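Nurkau presenta Callavdale, su servicio de puesta en marcha para robots humanoides de dos brazos

25 de junio de 2018 – Nota de prensa

Nurkau tiene el placer de anunciar la apertura de Callavdale, un servicio de puesta en marcha, ajuste y acompañamiento pensado para los talleres, las escuelas técnicas y los laboratorios que han comprado un robot humanoide de dos brazos (o que le están dando vueltas a la idea desde hace tiempo) y quieren verlo trabajar con las dos manos sobre una mesa corriente, con las piezas de cada día y sin tener que levantar una celda industrial a su alrededor.

La idea nació de muchas visitas, de muchas conversaciones largas y de bastantes cafés. Nos encontrábamos una y otra vez con equipos estupendos, llenos de ganas, que habían recibido su máquina en perfecto estado y que, pasadas unas semanas, la seguían usando para saludar a las visitas. Les faltaban horas de alguien que conociera bien las manos, el cableado y esos pequeños ajustes que no caben en un manual.

«A mí me gusta sentarme con la gente delante de su propia mesa y preguntar qué es lo que más pereza les da mover», explica Annick Renaud, directora de Nurkau. «Casi siempre contestan lo mismo: los paneles, las planchas, todo lo que es grande y un poco blando y pide dos manos a la vez. Pues por ahí empezamos, encantados de la vida».

El servicio dura 20 días laborables y se reparte entre la preparación del puesto, la calibración de los brazos y las manos, y las prácticas con el personal del cliente, que desde la primera mañana se pone a los mandos. Nuestros técnicos llevan consigo el material de ajuste y dejan por escrito, en un cuaderno que se queda en la casa, cada posición de partida y cada cambio que se ha hecho por el camino.

Uno de los ejercicios a los que más cariño tenemos es el del panel: una pieza rectangular, ancha, tendida sobre la mesa, y una mano robótica a cada lado. El equipo aprende a fijar la posición de espera de ambos brazos, a corregir la orientación de las palmas y a decidir por qué borde conviene acercarse primero. Parece poca cosa, ya lo sabemos, pero en ese rato se aprende muchísimo – y se discute también, con buen humor, sobre cuál de las dos manos debe mandar.

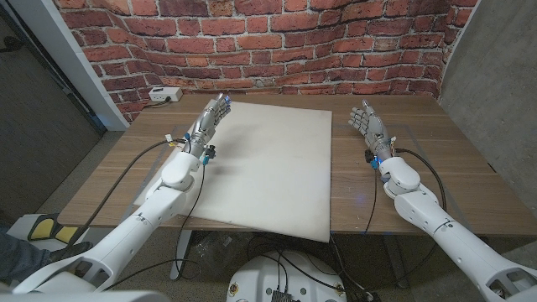
Qué incluye Callavdale

La tarifa comprende la visita previa, las jornadas de trabajo en las instalaciones del cliente, el cuaderno de ajustes y una línea telefónica directa con el técnico que ha llevado el proyecto, sin centralitas de por medio. Se admiten grupos de hasta cinco personas por puesto. Quien lo desee puede añadir una revisión posterior de las manos y de sus conectores, que se contrata aparte.

«Llegamos con un robot que sabíamos encender y poco más», cuenta Nabil Salameh, responsable de taller en Lovbridge, uno de los primeros clientes del servicio. «Thư Văn tuvo con nosotros una paciencia infinita. Repetimos los acercamientos al panel hasta 472 veces, que las tengo apuntadas, y ahora mis compañeros preparan el ejercicio solos mientras yo atiendo otras cosas».

Precios y calendario

La visita previa cuesta 1.000 euros, que se descuentan íntegros del presupuesto final si el cliente sigue adelante. Las primeras plazas se abren en septiembre y las solicitudes se atenderán por orden de llegada. La empresa Chevalier se ocupará de la formación en lengua francesa, con Thierry Guérin al frente.

Para concertar una visita o pedir más información, los interesados y los medios pueden dirigirse a Fabrice Poulain, del departamento de comunicación de Nurkau, que contestará con mucho gusto – y con todo el detalle que haga falta – a cualquier pregunta.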